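Home Blog Kitchen Garden About Contact

My sister-in-law in Clistberg asked me again when she can have a machine that puts the shopping away. I said not this year. She has been asking since the Vita came out, and all the Vita does is hoover.

I bought mine in Sonedell for £495. An older one was on the shelf for £169 and I should have got that. It does the downstairs floor well enough, but it still gets stuck on the hall rug, and I have to pick up the chairs, shoes and post before it starts. I timed that part in September and it took me 13 minutes.

Putting things away is harder than hoovering. A floor is flat and stays where it is. Shopping is jars, bottles and crinkly bags, and each one wants holding differently. Then there is knowing which goes where.

Sorting groceries into coloured bins, two arms at the table:

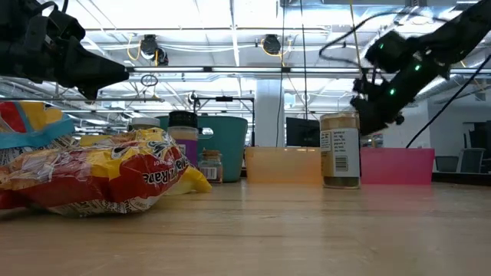
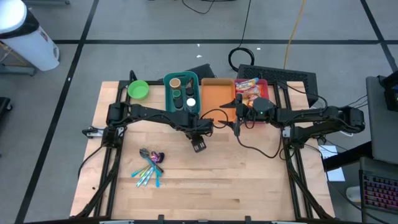 I can empty two bags in the time it takes the kettle to boil, and I don't think about any of it. A machine would have to be nearly that good before I gave it cupboard space. My guess is up to 9 years. My neighbour in Endale says less, but he also thought the Vita would manage stairs.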